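6. Mai 2019, Werkstattbuch Autorenraum

Heute fast nur Aufarbeitung der Bridex-Nummer. Kurz für alle, die letzte Woche nicht da waren: Der Sketch lief im April in der Sendung, dauerte knapp vier Minuten und ging gut. Dann hat unser Account die Pointe allein gepostet, ohne Einspieler, ohne Figur, und plötzlich war die Figur weg und nur noch der Satz da. Den Rest kennt ihr.
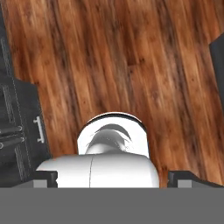
Ich habe mir die 3000 Kommentare geben lassen und 293 davon von Hand durchsortiert (ja, am Stück, ja, mit zu viel Kaffee). Die meisten Leute sind gar nicht sauer auf den Sketch, die haben ihn nie gesehen! Die reagieren auf zwölf Wörter und ein Senderlogo. Adjoa meint, wir brauchen auch im Netz ein Standbild, an dem man sofort merkt, dass da eine Rolle spricht, also Küche, Monolog, biederer Ernst. Für die Küche bin ich bei rotbraunen Dielen, die von oben gesehen schräg durchs Bild laufen, mit ein paar dunklen Astlöchern drin. Das sieht nach Eigenheim aus und damit nach unserem Herrn Marti.

29 Kommentare konnte ich nirgends einordnen. Die sind entweder selbst ironisch oder finden den Satz ernsthaft richtig, und das ist eigentlich die Gruppe, die mir Sorgen macht. Precious hat die gleichen gelesen und bei der Hälfte anders entschieden als ich — müssen wir nochmal zusammen durchgehen.

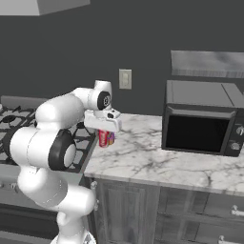 Zur Gegenprobe wollten wir wissen, ob es an der Figur liegt oder am Format. Also Marti-Text in zwei Fassungen aufgeschrieben. Fassung A fängt mit der Behauptung an, Fassung B mit seiner Begründung, warum er das ja wohl noch sagen dürfe. B ist länger und im Raum deutlich lustiger, weil er sich schon vor dem schlimmen Satz blamiert. Als Post ist B leider zu lang. Haben eine Stunde gekürzt und am Ende war es wieder A, nur schlechter.
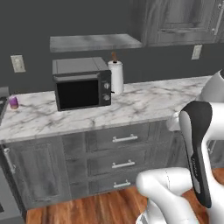

*Schwarze Mikrowelle mit zwei Drehknöpfen, rechts daneben die Küchenrolle.*

Adjoas Vorschlag: gar keine Einzelsätze mehr posten, nur noch Ausschnitte ab 20 Sekunden. Ich bin dafür, Drukomlow (die machen uns die Kanäle) werden stöhnen. Precious ist dagegen und hat einen Punkt. Wenn wir nach jedem Ärger leiser werden, schreiben wir irgendwann nur noch Sachen, die man auch auf eine Tasse drucken kann. Eine Entschuldigung in der Figur fand sie auch feige. Da bin ich bei ihr, wenn schon, dann unter unserem Namen.

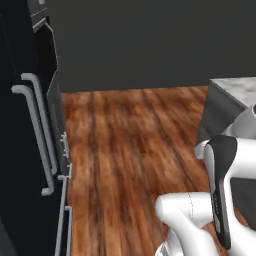 ## Offen

- Marti-Monolog neu anfangen, Arbeitstitel »Tusano«, höchstens 1000 Zeichen. Mache ich.
- Die Streitfälle mit Precious durchgehen, diesmal vorher klären, was wir »ironisch« nennen.
- Drukomlow anrufen wegen der Ausschnitte. Adjoa, bitte du, bei mir wird das wieder laut.
- Der Gag über den Gag über den Post: erst mal liegen lassen. Ich mag ihn, aber den versteht draußen kein Mensch mehr.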